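Old towers, good screws: an afternoon with Eduardo Bañez

Last updated: July

The first thing Eduardo Bañez does when I come through the door is hand me a screw. It's a small one with a slightly domed head, and he wants me to guess where it came from. I say a computer, because I'm standing in a workshop with computers stacked up to the window, and he looks at me the way my driving instructor used to.

"Yes, but which bit of the computer?" he says. "That's a hard drive screw. The ones for the case are fatter. You put a case screw in a drive and you've ruined the thread, and then I get it, and then I'm swearing at it."

Eduardo mends and strips desktop PCs at Pleltow, up the stairs behind the tile shop, and he's been at it long enough to remember when people brought him beige ones. I'd gone along with a list of very sensible questions about recycling and got through maybe half of them (sorry, to the two readers who sent some in!). He's a talker, and he makes strong coffee, and between the two of them my list didn't stand much of a chance.

I asked how he got started. "My aunt had a Gajdoš," he said. "You won't know it, they only sold them for a few years. Horrible machine. The lid came off in one piece, like a bread bin, and you needed both knees to get it back on. I was supposed to be doing my homework on it and I was in there with a butter knife."

Did it still work afterwards?

"It worked better! I'd got the fluff out."

Fluff comes up a lot. He reckons most of the machines people give up on are only choking. They come in with a note taped on saying dead, or slow, or makes a noise, and he blows them out by the back door, puts in more memory and starts them up again. The ones that really are finished get taken apart for bits. He keeps a book of everything that goes through, an actual paper one with a red spine, and the running total on the day I visited was 1,234. Of those, 855 went back out as working computers. I said that sounded brilliant and he pulled a face.

"It should be more. I was too quick to give up on them in the early years. I threw away power supplies I'd keep now."

So what does he look for when he opens one up?

"Smell first. If it smells burnt, you know what sort of day you're having. Then capacitors, the little cans standing up on the board. They should be flat on top. If they're domed, or there's brown stuff coming out, that board and I are going to have words. Then I look at the cables, and whether somebody's been in there before me. You can always tell. There'll be a screw missing and one that doesn't match."

He's fond of the older office towers, the sort that were bought by the hundred and sat under desks. I'd always thought of them as the dullest objects on earth, and I told him so. He got quite heated! The people who designed them, he says, were thinking about the poor soul who'd have to fix them. Handles where you want handles. Coloured plastic on the parts you're meant to pull.

"Blue means touch me," he says. "On a lot of them, anyway. You could teach a child. I have taught a child, my niece did one in her school holidays and had the drive out before I'd found my glasses."

The newer, thinner ones he can't be doing with. He had a Flinard in pieces on the windowsill that he described as "glue with a computer in it", and it had been there since the spring.

He works on them lying flat, open side up, and he's strict about that. Stand a tower up and everything you undo falls into the bottom, usually behind the power supply, where your fingers won't go.

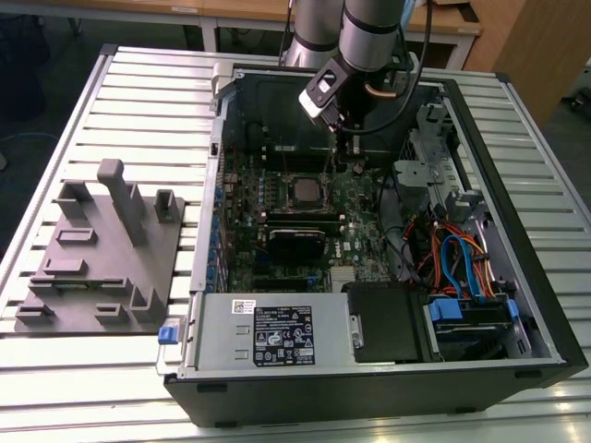

Aisling Geraghty

I asked him to talk me through a case like that as he would for a complete beginner, so that's what follows, with the coffee breaks taken out.

"Start with the big silver box. That's your power supply, and you never open it, I don't care how curious you are. The label tells you what it gives out. Read it, write it down, leave the box shut. Then the square of metal in the middle of the board, that's the processor. Memory slots next to it, and the graphics card below them."

And all the orange, red, yellow and blue?

"Cables, going over to the drives. People see that bundle and they panic. It's the friendliest part! Every plug only wants to go in one way. If you're pushing hard, stop pushing."

The drives are where he slows down. He asks everyone whether they've got their photos off, and then he asks again, and he says a good few people go quiet at that point and take the machine home for another week. Last year a woman rang him from the bus. He'd already labelled hers to be wiped, and it was next in the pile, and he walked it down to the stop himself.

I wondered if he ever gets fed up with it. He thought about that for a while, picking bits out of a tub of screws and putting them in another tub.

"The lifting, yes. The stairs. I had 136 come in from one office and no lift, and I thought, Eduardo, you could have been a watchmaker." He'd quite like a ground floor place. There's a unit going on the Anano estate with a roller door, and he's been to look at it, but the rent's more than he pays now and he'd miss the tile people, who let him use their trolley.

I took my own old desktop along in the boot, by the way, having told myself it was beyond saving. He had the side off before I'd finished explaining what was wrong with it. There was a lot of fluff. It's going to cost me the price of some memory, and he's told me to come back for it after five, once he's shut the book for the day.

If you've got a tower you'd like him to look at, take the drive screws in with it, please. He'll ask.

Contact | © Aisling Geraghty | Back to top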